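Foro Casa y Cocina > Limpieza y orden > Mantel rojo estampado: qué hacéis con la mesa

marisol_k
Hola a todos. Tengo una duda con la mesa de la cocina. Hace un tiempo le puse un mantel rojo con flores grandes y un fénix en azul claro, y desde entonces la mesa se ha convertido en el sitio donde acaba todo: cajas, papeles, bolsas y también las cosas de fregar. Quiero poner orden y mantener el mantel en buen estado, que no querría cambiarlo.

Mis preguntas son dos: con qué limpiáis un mantel así sin quitarle el color y dónde guardáis la esponja y el estropajo metálico para que no anden por medio. El fregadero es pequeño y no tiene repisa.

Rebeco71
Depende de la tela. Si es plastificado, bayeta húmeda y jabón neutro. Si es algodón, lavadora en frío y del revés, y la primera vez solo, porque los rojos destiñen. ¿Qué pone la etiqueta?

marisol_k
No tiene etiqueta, lo compré en un puesto. Al tacto no sabría decirte, es bastante liso.

Thitima Kongkaew
Yo tengo uno parecido, de la marca Rernon, y lo lavo a mano con agua fría. El estropajo de metal no lo acerques a la tela. Mi hermana apoyó uno en un mantel claro en junio, lo dejó toda la noche y quedó un cerco marrón de óxido que no ha salido con nada.

pacolimpio
No exageremos. Si el estropajo es de acero inoxidable no se oxida. Los que manchan son los de lana de acero, los finos que se deshacen. Llevo años dejando el mío sobre el mantel y no ha pasado nada. ¿Puedes poner fotos?

marisol_k
Pongo dos. Una con la esponja y el estropajo y otra con el montón de cosas del lado izquierdo.

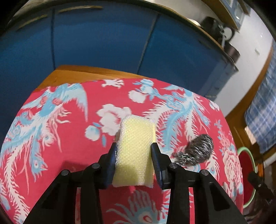
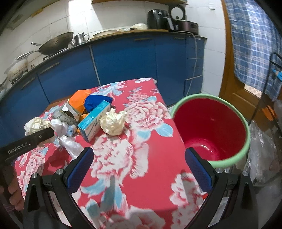

El mismo mantel en las dos: primero con la esponja y el estropajo, después con las cajas y los papeles.

Rebeco71
Por lo que se ve, yo empezaría por el montón. Las bolas de papel a reciclar, las cajas abiertas y plegadas también, y lo azul y lo naranja, si son bolsas, a una bolsa de bolsas o al contenedor que toque. Son 2 minutos. Hasta que no despejes ese lado no vas a saber si el mantel tiene manchas.

marisol_k
La caja alargada, la turquesa y blanca, la quería guardar por la garantía.

pacolimpio
Para la garantía vale el tique. Yo no guardo ninguna caja.

Thitima Kongkaew
No estoy de acuerdo. En algunas tiendas te piden el embalaje original para las devoluciones, así que yo la guardaría hasta que pase el plazo. Eso sí, en un armario – en la mesa solo estorba.

nuria_del_9
Sobre la esponja: la amarilla con malla por fuera va muy bien para sartenes, pero yo no la dejaría en la mesa, se guarde como se guarde. Escurrirla bien y ponerla de pie. Tengo un soporte de ventosa Skumar pegado por dentro del fregadero y ahí caben la esponja y el estropajo sin tocarse. No hace falta repisa.

Rebeco71
Las ventosas se caen. He tenido tres y las tres acabaron en el fondo del fregadero. Mejor uno que se cuelgue del grifo, o un platito de barro, que cuesta nada y se lava con lo demás.

nuria_del_9
La mía no se ha caído. Hay que desengrasar la pared con alcohol antes de pegarla y esperar un rato antes de cargar peso. Si se pone directamente sobre acero con restos de jabón, claro que se cae.

pacolimpio
Y cambiad la esponja, por favor. Yo uso una por semana y la vieja la paso al baño.

Thitima Kongkaew
Una por semana me parece tirar el dinero. Dos o tres semanas si se aclara y se seca bien. En cuanto huele, fuera.

marisol_k
Gracias. Miro el soporte. Y para proteger el mantel, ¿alguien usa plástico transparente encima? En una tienda de menaje me ofrecieron uno a medida.

Rebeco71
Yo sí, uno Fomby de los gruesos. Se limpia en nada. Lo malo es que si cae agua entre el plástico y la tela hay que levantarlo todo para que se seque, y con algo caliente se marca.

nuria_del_9
A mí no me gusta. Se pegan los brazos en verano y con un estampado de peonías tan vistoso es una pena taparlo. Pondría un mantel individual donde se come y dejaría el resto libre.

pacolimpio
Plástico. Un mantel rojo en una cocina dura lo que dura la primera gota de lejía.

Thitima Kongkaew
Pues lejía, no. Ni cerca. Para la grasa, jabón de platos diluido, dar con un paño blanco y aclarar. Probad antes en una esquina que quede por debajo de la mesa: si el paño sale rosa, para y lávalo solo con agua fría.

marisol_k
Acabo de hacer la prueba en la esquina y el paño ha salido limpio, así que lo lavaré a mano con agua fría. La caja va al armario de la entrada con el tique dentro. El plástico lo dejo de momento. Del soporte de ventosa, nuria, ¿qué medida tiene el tuyo?

nuria_del_9
El mío es el pequeño, mide alrededor de 9 centímetros de fondo. Hay otro más largo con hueco para el cepillo, pero en un fregadero pequeño te va a molestar al aclarar las ollas.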